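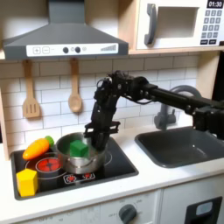

Cooker hood: recirculate or duct out through a solid wall?
Posted in Kitchens and Ventilation by Ruwan Fakir, August 18, 2018

We are replacing the hood over an electric hob in a 1930s semi. The old one recirculates through a carbon filter and does very little. Steam settles on the window and the wall cupboards feel greasy within a fortnight of being wiped down.

The hob is on an internal wall. The nearest outside wall is 3 metres away, solid brick, no cavity. The duct would have to run along the tops of the cupboards with one bend at the hood and another at the wall. The fitter from Dreltach says a run that length is pointless and I should buy a better recirculating model. The shop says the opposite, but the shop also sells ducting.

Is it worth ducting at this length, and if so what size of pipe? The hood I have in mind is a Nernberg chimney type with a 150 mm outlet. There is a gas boiler in the utility room next door, if that matters.

3 replies

Briltska
Duct it. A recirculating hood takes out some grease and some smell and puts all of the water back into the room. If steam is the complaint then no carbon filter will fix it, however much you spend.

Three metres is not long. What ruins a run is the following:

Reducing the pipe. If the outlet is 150 mm, keep 150 mm all the way to the outside grille. People drop to 100 mm because the core drill bit is cheaper to hire. The cross-section is then less than half and the noise goes up sharply.

Corrugated flexible hose. Use smooth rigid pipe, round if the space over the cupboards allows it, flat channel if not. If you must use flat channel, check that its area is close to that of the round pipe. The narrow sort is not equivalent even though the adaptors fit.

Tight bends. Two are acceptable. Leave a straight length after the hood before the first one - 200 mm is a reasonable minimum - so the flap at the outlet can open fully.

Slope the pipe slightly down towards the outside so condensation drains that way. In a solid wall, sleeve the hole and seal round the sleeve at both faces, or damp will track in along the brick. Insulate the pipe if the tops of the cupboards are against a cold ceiling.

Go by the airflow figure with ducting attached. The free-air figure on the box tells you very little.

Ó Néill
Agree with most of that, but the boiler does matter and it has been skipped. If it is a room-sealed type with a balanced flue you are probably fine. If it is open-flued, an extractor in the next room can pull combustion products back down the flue. Have a registered gas engineer do a spillage test with the hood on full and the connecting door open. Fit a carbon monoxide alarm whatever the answer.

You also need air coming in. A tightly sealed kitchen will starve any fan. Ours measured well under its rated flow until we undercut the door.

On pipe size, we ran ours at 125 mm because of a joist and it is acceptable on the lower speeds. On full it drowns out the radio. I would not do it again.

hob_and_sink
just open a window, worked for my mum for 60 years

Ruwan Fakir
Thanks. The boiler is room-sealed, I have checked the plate and the manual. Going with rigid 150 mm and the core drill hire is booked. One thing still unclear - does the outside grille need its own flap if the hood already has one?

Briltska
Yes, fit one. The flap in the hood stops the draught reaching the kitchen, but without one outside the pipe fills with cold air all winter and drips. Gravity flaps rattle in wind, so get the cowled type if that wall faces the weather. Ours went up in March and has been quiet so far.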